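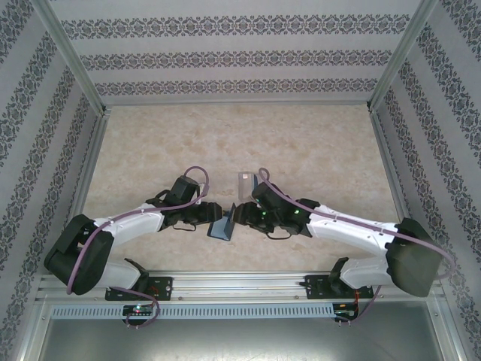

Fig. 1. Folding object and upright translucent case on a stone-patterned surface.

Unit 9: Church Covenants and the Settled Ministry

Reading: Drikthorpe covenant and minute book, first part. Bring the transcript to class.

Background
The congregation at Drikthorpe drew up its covenant in 1639. It had no settled minister at that date. Members took turns reading aloud, and a preacher came over from Baston when the road allowed. The first call to a minister was issued in April 1641.

Terms
Covenant: a written agreement by which members bind themselves to one another and to a form of worship.
Call: the formal vote inviting a minister to serve. At Drikthorpe the call had to be renewed after the first year.
Settled minister: one who holds office in a single congregation, as against a visiting preacher.
Dismission: a letter releasing a member to join another church. It is not a punishment. Students often confuse it with dismissal.

Points to note in the text
The covenant names duties of members before duties of the minister. Pay is not mentioned until the second set of minutes, where it is given partly in grain and firewood. Sickbed visits are listed as a duty of the whole membership. The minister is named only for burials.

The clerk's hand changes after the call. Spelling before that point is irregular, and the transcript keeps it.

Written work
Compare the Drikthorpe and Baston covenants on one duty of your choice. Two pages. Cite by transcript line number. The Baston text is in the course packet, item 3647.

Handout revised July 9, 2024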